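Section 4. Positioning and fixing the Flalteo work table

Applies to model 3222, white top. Read this section through before moving the table from the assembly position. The legs and cross rail must already be fitted as described in Section 3.

4.1 Before you start

You will need:
Spirit level
Tape measure
Pencil
Hex key (supplied in the fittings bag)
Cross-head screwdriver
Two wall brackets with screws (supplied)
Wall plugs to suit the wall (not supplied)

The assembled table weighs 22 kg. Two people are needed to lift it.

CAUTION: Do not drag the table. The adjustable feet are threaded into the legs and will bend if pulled sideways under load.

4.2 Choosing the position

1. Select a stretch of wall with no skirting heater, pipework or low shelf behind the table.

2. Check the wall for buried cables and pipes with a suitable detector. Mark any that are found and keep the bracket holes well clear of them.

3. Leave at least 60 cm of free floor in front of the table, measured from the front edge. Allow more if a chair with arms is to be used.

4. Remove pictures, hooks and calendars from the wall behind the table. Fill old screw holes and let the filler harden fully before going on.

Note: Newly painted walls should be left for the curing time given by the paint maker. The rear edge of the top can mark soft paint.

5. Lift the table into place, one person at each end, holding the cross rail. Do not lift by the top. Set all feet down together.

6. Look along the surface towards the wall. With the white top and a bare wall, a gap that widens towards one end is easy to see and should be corrected now by moving the table, before the feet are adjusted.
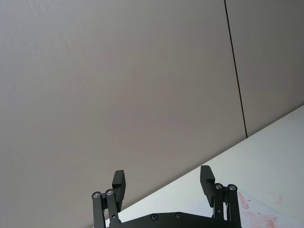 4.3 Levelling

7. Place the spirit level on the top, parallel to the wall. Find the lower end.

8. Slacken the locknut on the foot at the lower end. Turn the foot anticlockwise, seen from above, to raise the table. Make half a turn at a time and read the level again after each.

9. Turn the level through a right angle and repeat from front to back.

10. Press down on each corner in turn. If the table rocks, lower the foot that is clear of the floor until it just touches, then check both directions again.

11. Tighten the locknuts. Hold the foot still while doing so.

Note: On carpet, check the level again after a week of use and readjust if needed. On stone or tile, fit the felt discs before levelling. The discs add height and will upset the setting if fitted later.

4.4 Fixing to the wall

Wall fixing is required where children may climb on the table, and wherever a Testden shelf unit is to be mounted on the top. In other cases it is recommended.

12. Hold each bracket under the rear edge of the top, directly above a leg, with the longer arm flat against the wall. Mark the holes in pencil.

13. Move the table forward, lifting as in step 5. Drill and plug the wall.

14. Screw the brackets to the wall. Leave the screws a quarter of a turn loose.

15. Return the table and screw each bracket to the underside of the top. Use only the short screws marked B.

CAUTION: The long screws will come through the surface. Damage of this kind is not covered by the guarantee.

16. Check the level once more, then tighten all bracket screws.

4.5 Care of the top

Wipe with a soft cloth and mild soapy water. Dry straight away, paying attention to the rear edge where water can collect against the wall. Do not use scouring cream, wire wool or cleaners that contain bleach.

Use a mat under hot pans, soldering equipment and glue guns. Ink and felt pen should be removed on the same day with a damp cloth. Equipment with metal edges or bare feet should be lifted when it is moved, and may be stood on a rubber sheet.

Do not clamp anything to the front edge without a packing piece between the jaw and the surface.

4.6 Changes to this section

Step 6 added. Screw marking in step 15 corrected from A to B. Felt disc note moved from 4.5 to 4.3.
Text: Fiorella De Luca. Checked: Lucian Surdu. Wednesday, October 23, 2019.

For the Villa drawer insert, see Section 5. For replacement feet and locknuts, see the parts list at the back of the manual.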